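About Rornari

Rornari is a bookkeeping and payroll practice for small businesses. We look after cafes, trades, hairdressers, two vet clinics and a fair few sole traders who would sooner be doing something else on a Sunday night.

The practice was started by Han-gyeol Ok, who had spent 13 years in the accounts office of a building supplies wholesaler and was already doing the books for friends after hours. The first office was the spare room of a rented unit. We now have 23 staff on one floor above the chemist, with a lift at the back and client parking off the laneway.

What we do

Most clients come to us for weekly or fortnightly payroll, superannuation and the quarterly BAS. We also do supplier payments, debtor follow-up, end-of-year files for your tax accountant, and clean-ups where the books have been left for a while. A clean-up is quoted separately after we have seen the file. The longest one to date covered five years of receipts and took most of a winter.

We don't give tax planning or investment advice. If you need either, we can pass your name to a licensed adviser, and we take no fee for doing so.

How we work

Every client has a main bookkeeper and a second who knows the file. Both names are on your engagement letter. When one is on leave the other picks up the phone, and payroll is run on the same day as usual.
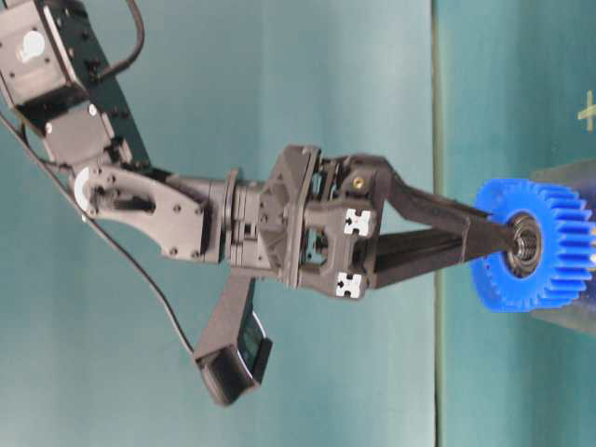
Do I have to change my accounting software?
Most clients keep what they have. We work in the common cloud packages, and if yours is one we don't support we will tell you at the first meeting, before you sign anything.

Fees are fixed monthly and set by the number of employees and transactions. They are reviewed each January. If your business has shrunk, the fee comes down – you can ask for that at any time of year.

Documents are shared through our client portal, which we call Lanon. You can upload a bill by email or from your phone. Paper is still fine, and there is a locked drop box beside the street door for anyone who prefers it. Paper records go back to you once they have been scanned and checked.

Our people

All of our senior bookkeepers are registered BAS agents. Trainees start on data entry and bank reconciliations, and their work is checked by a senior before it goes out. Several of our seniors came in as trainees and studied part-time while they were here.

The payroll team joined us when we took over Prestidis, a smaller practice two streets away. Its clients kept their bookkeepers and their fees for the first year.

Getting in touch

The office is open from 8.30 am to 5 pm on weekdays. First meetings are free and can be held at our place, at yours or by phone. Please bring your last lodged BAS and a recent payroll report if you have them.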